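Monday, February 13, 2023
Subject: Re: [cell-practice] Draft section 5, liquids and people at the bench

On the earlier draft, Reece Hollis wrote:

> Section 5 says containers must be closed before the arm
> moves them. That rules out pouring altogether. Could we
> have wording that allows an open vessel on the table
> without giving up the spill limits?

Reece, agreed on the wording. I propose splitting 5 into two clauses: one for the carried container, one for the receiving vessel. The receiving vessel may be open and must be empty at the start of the move. It sits clear of any second arm's fingers until that arm is commanded to grip.

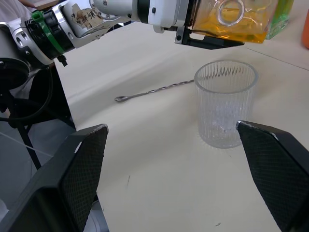

Bottle held on its side over the bench, empty tumbler between the fingers of the second gripper.

For the carried container, the Fulleck draft sets tilt limits by volume alone. I don't think that is enough. Faceted glass gives an uneven contact patch, and a rated grip force measured on a cylinder does not carry over. The clause should require a grip test on the same container at the same fill, repeated after any change of finger pads. Pad wear at the tips should be logged at the start of each shift.

Second point — labels. Handwritten paper labels on arm segments are common and I would not ban them, but they should not be the only record of an arm's identity. Stained ones should be replaced.

Third, reach-in. The Starnmont wording permits a hand inside the envelope "when motion is not expected". That is not a state anyone can verify. I would substitute "when motion is inhibited and the inhibit is indicated at the bench". 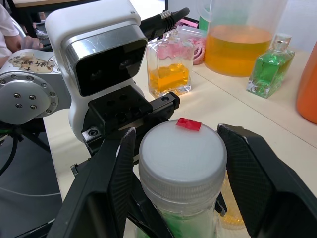

Open fingers either side of a capped bottle, with a person's hand near the arm at upper left.

Cables hanging at the joint need a line as well. Korkus has usable text on strain relief and I will adapt it unless there are objections.

Comments on-list please. The rest of the draft can wait until the August revision.

Recent in this list
Re: Grip force records, what to keep
Barbieri checklist, 2 corrections
Inhibit indicators: colour and placement
Minutes and action items
Re: Spill trays under shared benches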